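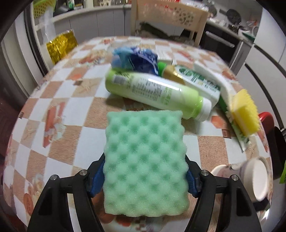
*Green sponge, checkered tablecloth.*

The last post covered what goes into a deployment care package. Several readers wrote to ask about the part after that, when the boxes are closed and somebody has to get them accepted at the counter. I have been handling shipping for our group, Culusia, for a few years now, so these are my working notes.

We send to military addresses only. The unit and box number go on the second line, and the city and country never go anywhere. If you write the name of the country on the label, the package may leave the military mail system and enter the local one, and then it is gone for weeks. Amparo Bermúdez caught 14 labels with this mistake before our March shipment went out. All of them had been copied from a family's email without editing.

The customs form is the other weak point. "Snacks" and "toiletries" get questioned. "Beef jerky, 6 packs" does not. I keep a text file of item descriptions that have gone through without trouble and paste from it. Values should be what you paid, in whole dollars. Donated goods still need a value, and zero is not accepted.

Our numbers for the last cycle:

- 217 boxes packed
- 174 confirmed as received
- 45 days, longest confirmed delivery

The difference between the first two figures is mostly people who did not write back. I don't chase them. They have other work to do, and a tracking scan at the unit mail room is good enough for the file. I do not count a scan as a confirmation, though, so the two columns stay separate. 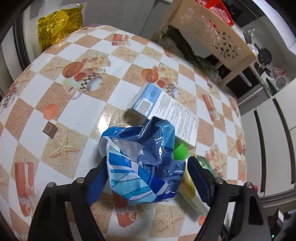
*Page last changed: 15 Feb 2021*

Saturnino Mateos asked whether we should move to one box size. I looked at it. Flat-rate boxes make the cost per package predictable, but half of our requests are for light, bulky things – socks, paper towels, coffee filters – and for those a plain carton priced by weight can be cheaper. We will keep both. Weigh the carton before you pick.

Tape: two strips along the center seam and one across each end. Put a second copy of the address inside, on top of the contents. Liquids go in a sealed bag, then in a second sealed bag. No aerosols, no loose batteries, no lighters.

I have moved the address list out of the old Dridby spreadsheet and into Cemus, which lets me mark a person as rotated home without deleting the record. The import dropped the middle initials. If you maintain a unit list, please check yours against the paper copy and send me corrections in one message per unit.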